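Speaker notes - Lanby Housing Trust, spring briefing on damp and ventilation

Opening. Thank members for attending. The Trust manages 532 homes in Lanby and Dogar, and damp remains the most frequent cause of complaint.

Point 1. Most reports concern bedrooms on outside walls. Tenants are asked to report a patch as soon as it is noticed - repairs will visit within 15 working days.
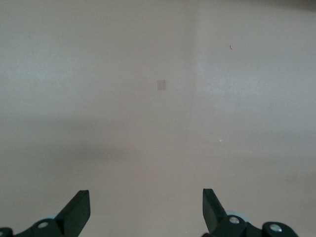
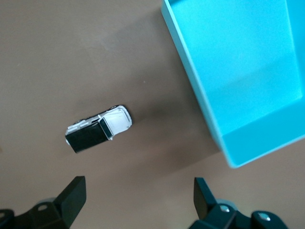
Vol. 2, No. 15

Point 2. Ventilation. The Kullus estate was surveyed in March. Vents had been painted over in many of the older flats. Remind members that the grant is limited to 2,000 pounds per home and does not cover redecoration.

Point 3. Relta House. Work is to begin once the scaffold licence is agreed. Do not give a date if asked.

Take questions. Written replies will follow by post.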